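Thursday, August 24, 2023

Street fair is back on. sort of

Quick one because I have to be out the door by 8 and I still haven't eaten.

So the Jurham street fair. If you live here you've heard nine versions by now. Town website says one thing, the flyer in the laundromat window says another, and my neighbor across the hall was sure it was canceled outright. I went to the meeting Tuesday night (hot room, bad chairs) and wrote down what I could.

Not canceled. Moved. It was supposed to be the full stretch of Manalo Street like it always was, but the water main work isn't done and the contractor wants the trucks to be able to get in and out on weekends too. So now it's the Skeden lot, behind the old shoe store. Smaller. A lot smaller. They went from 608 feet of street frontage to a parking lot, and the vendor list got cut down to 17 tables. Food included. I know people who have sold there every year since I moved in and they didn't get a spot, and they are not happy, and I don't blame them.

What's gone: the parade, the pony thing, the dunk tank. The dunk tank I won't miss.

What's staying: the pie table, the used books, live music but only until 8 because of the apartments on that side. The fire company is still doing the chicken. Get there early for the chicken, I mean it, last year I waited so long I ended up eating a pretzel for dinner and being mad about it all night.

Parking is going to be a mess. The lot everybody parks in IS the fair now. The town is saying use the Runer garage and walk over, which is fine for me but it's uphill on the way back and my mother would not do it. Somebody asked about a shuttle. Long pause. They will "look into it." Ok.

Fireworks got a whole half hour of the meeting. Short version, none this summer. The permit for the river side ran out and teh new one didn't go in on time. They're talking about doing them in January instead, for a winter night kind of event, with hot chocolate and the tree still up. I kind of love that? Cold but dark by dinner time, so little kids could see them and still get to bed. But January in Jurham means wind, and wind means they call it off an hour before. So we'll see. 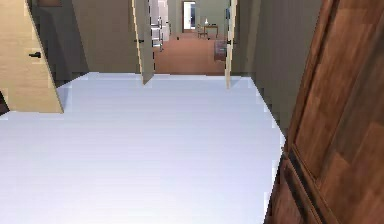
What happens if you already paid for a table and got cut? The town refunds the whole fee by check, and you go to the front of the list for next year if you send the form back.

The form is on the town site under "permits" for some reason, not under "events." Took me forever. It's one page. You need your old table number and a phone number, that's it.

Also they need people for Saturday setup, 13 signed up so far and they wanted double. I put my name down for the morning shift, mostly folding chairs I think. Bring gloves if you come, those chairs bite.

Ok I'm late. Will fix typos tonight, and I'll put up the music times when somebody sends them to me.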